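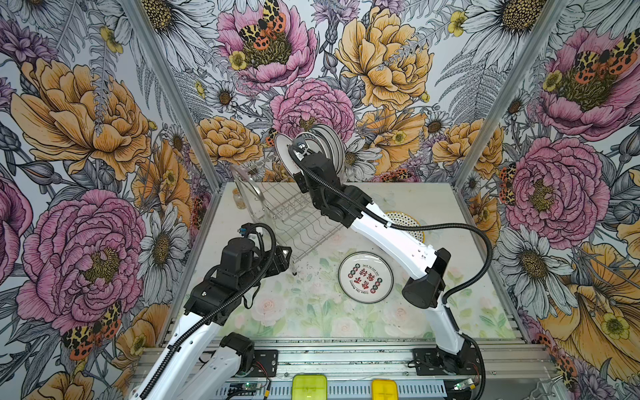 My aunt Marlene left me the house in Nornport and 472 dollars, and the 472 dollars came in an envelope marked PIANO, which would've been helpful if there had been a piano. I drove up on a Saturday with Xiaoyan, who'd offered to help me sort the place and then slept the entire way with her feet on my dashboard. We started in the kitchen on account of that's where the coffee was. I should tell you about Marlene's taste, because you need it for later: she liked flowers, and she liked them big. Peonies on the walls, and daisies and ferns in with them, and tiger moths too, and if you ran out of wall to look at there were pink roses on the table. And in the middle of all that, the plainest white plates you ever saw, with a gray rim. "It's like eating in a hedge," Xiaoyan said, and went to look for mugs.

So, the piano. I remembered no piano. I'd spent four summers in that house as a kid and I would've remembered, I was the type of child who banged on things. But Marlene didn't label stuff for fun. The envelope marked FURNACE had the furnace papers in it. The envelope marked DON'T had nothing in it, and we left that one where it was.

I called Gunther Sperling, next door, who's been next door since before I was born, and asked him over the fence phone, meaning I stood on the porch and yelled.

"Did Marlene ever have a piano?"

"Which one?" he yelled back.

He came over after that and ate most of our crackers. According to Gunther there'd been one piano, an upright, a Lemari, brown, with a candle burn on the lid. Marlene had it for exactly one winter. Then Dörte Janssen's girl started taking lessons and didn't have anything to practice on, so the piano went down the hill to the Janssens on a hay trailer with Gunther walking behind it holding a rope. "What was the rope for?" I asked. He thought about that for quite a while. "Morale," he said.

Well, after that the two of us couldn't leave it alone. We did another hour in the kitchen, drawers mostly (she kept 100 rubber bands in a coffee can, I know because the lid said 100 RUBBER BANDS), and I stacked whatever I wanted to keep by the dish rack.
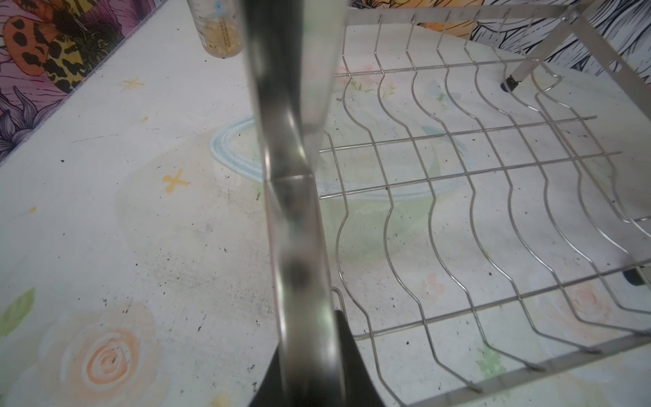 The dish rack, with its wavy wires.

Then we walked down to the Janssens'. Dörte opened the door in a bathrobe at three in the afternoon, and she looked at me, and she looked at the envelope in my hand, and she said, "Oh, no. No, no. She didn't."

"Didn't what?" I said.

"Come in, you're letting the cat think about it."

The piano was in the front room with a lamp on it, candle burn and all. I'd expected it to be bigger. Dörte made us sit down and told it all out of order, so I'll try and straighten it. Her daughter quit lessons after two months. Dörte was so embarrassed she never said a word, and every time Marlene came by she'd ask how the playing was going and Dörte would say wonderful, just wonderful. That went on for years! The daughter moved to Rankin and got married and Marlene still asked. So Dörte, who was by then past fifty and had never played a note, hired a teacher named Siriporn Thaweesak to come Thursdays, so that when Marlene walked by there'd be something coming out of the window.

"And I got pretty good," Dörte said. She sounded mad about it.

I gave her the envelope. She counted the money out on the piano lid and put 247 dollars of it in one pile and pushed the rest back at me.

"That's what I owe Siriporn," she said. "I told Marlene in March I was behind. I told her it was for Kirsten's lessons. Kirsten's forty-one."

"So she knew," Xiaoyan said.

"Of course she knew, she had ears. Kirsten lives in Rankin."

I didn't know what to do with the other pile so I left it sitting there. Dörte asked if we wanted to hear something and we said sure. She put her glasses on, took them off, told the cat to get down, and played a waltz with one really terrible spot in the middle, which she went back and did over twice until she had it. The window was open. Up the hill I could see Gunther standing in Marlene's yard with our crackers, listening.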